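Relatório de projeto: por que a garra do Plonora apertava demais
Trabalho final da disciplina de Projeto Integrado, domingo, 14 de julho de 2019 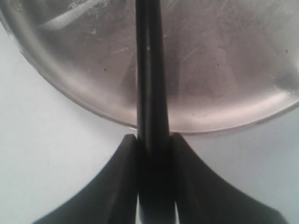

1. De onde partimos

Quando começamos, em março, a ideia do grupo era bem simpática e bem modesta: fazer o braço Plonora mexer o fundo de uma panela de inox com uma haste escura e cilíndrica presa entre os dois dedos da garra. O trabalho fazia parte do projeto Geno, que a nossa turma herdou da anterior com bastante código pronto e pouquíssimos comentários (quem já herdou código de colega sabe do que estamos falando). Queríamos terminar o semestre falando de trajetórias circulares, e acabamos escrevendo quase tudo sobre força de aperto.

2. A falha

Na sexta semana de testes, no meio de uma série longa, a garra recebeu o comando de manter a pega e continuou fechando. O motor dos dedos passou do limite que tínhamos definido, a haste girou um pouco e o braço seguiu a trajetória como se estivesse tudo bem. A ponta desceu mais do que devia e raspou o metal até alguém apertar o botão de emergência. Ninguém se machucou e a panela continua em uso, mas ficamos todos bem assustados, e a professora pediu, com toda a razão, que parássemos até entender o que tinha acontecido.

3. O que fomos procurar

Primeiro desconfiamos da mecânica. Desmontamos os dedos, conferimos folgas, trocamos dois parafusos que nem precisavam ser trocados e montamos tudo de novo, com o mesmo resultado. Depois fomos para os registros, e aí a coisa andou. Das 900 execuções gravadas até aquele dia, 486 usavam a versão nova do controlador, e a leitura de corrente travada aparecia somente nelas. O sensor deixava de atualizar por 233 milissegundos e o programa repetia o último valor, sempre baixo, e por isso mandava fechar mais.

A origem era uma linha nossa mesmo. Ao integrar a biblioteca da Prosser, mudamos a ordem de duas chamadas, e a leitura do sensor passou a esperar o envio da posição do braço. Com a trajetória parada não dava para perceber nada – com o braço em movimento, a fila enchia.

4. O que mudou

A leitura da corrente agora roda separada do resto. Se o valor não for renovado a tempo, a garra mantém a posição e o braço para. Também colocamos um limite de altura para a ponta da haste, medido a partir do fundo da panela, que a turma anterior tinha deixado comentado no código e que nós, por pressa, não reativamos.

Repetimos o ensaio na bancada do laboratório Clordale durante duas tardes. Provocamos a falha de propósito, desligando o cabo do sensor com o braço em movimento, e a parada funcionou em todas as tentativas.

5. O que ficou pendente

Falta testar com a panela cheia, porque até agora só trabalhamos com ela vazia, e falta medir quanto a haste escorrega quando encontra resistência de verdade. Deixamos os registros completos na pasta do Geno, desta vez comentados, junto com o procedimento de parada. Pedimos à próxima turma que leia o procedimento antes de ligar o braço, mesmo que a vontade seja de ligar primeiro!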